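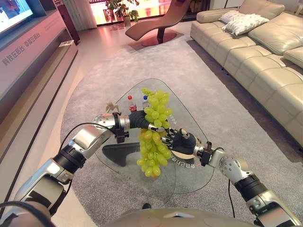 Grapes on the coffee table

2022-02-14

We've had the glass coffee table since September and I've finally worked out what belongs on it. For months it was where everything landed: mail, chargers, a Skateck catalogue, half a jigsaw. I cleared the lot on the weekend and started again with fruit, because grapes are cheap at the moment and it's too warm to bake.

The table is a rounded triangle of clear glass on a dark curved base. We bought it second-hand from Constanza Bravo when she moved out to Vestmont. It took two of us to get it up the stairs and I wouldn't want to do it again. The shape is good in a small lounge room. You can get past the point without barking your shins, and the wide side faces wherever most people are sitting.

The downside is that glass shows everything. I wipe it with a damp microfibre cloth, then a dry one. Spray cleaner left streaks that I could see from the kitchen. The grey rug underneath shows through the top as well, so crumbs on the rug count as crumbs on the table. 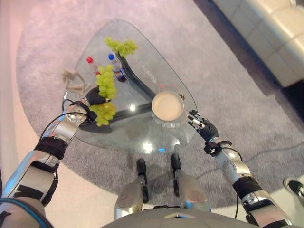 What stays and what goes

The rule is now that anything on the table has to be in use that day or nice to look at. The grapes are both. Water bottles are allowed while people are drinking from them, and then they go back to the kitchen. I'm less strict about the little wooden drawing figure. I keep meaning to put it on the shelf and it keeps lying around on the glass.

I buy pale green grapes when I can get them. They go in cold water for a few minutes, then on a tea towel until they're dry. I leave them on the stem and pick off any soft ones. Small sprigs are easier for guests than one big bunch, so I keep the kitchen scissors handy.

For a plate I like something plain and matte. Shiny ones glare under the ceiling light, and the glass does enough of that already.
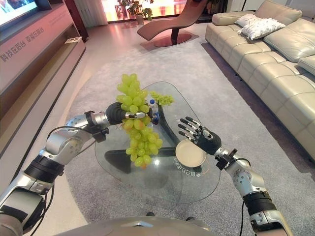

Grapes and the small beige plate.

Chantelle Pretorius asked in the comments last time about the cream sofa and whether it marks. It does, mostly along the stitching. I use a barely damp cloth and leave it alone after that. The white cushions have covers that come off, and I wash those on cold.

Next job is the shelf beside the window. It has 30 paperbacks on it and one working lamp.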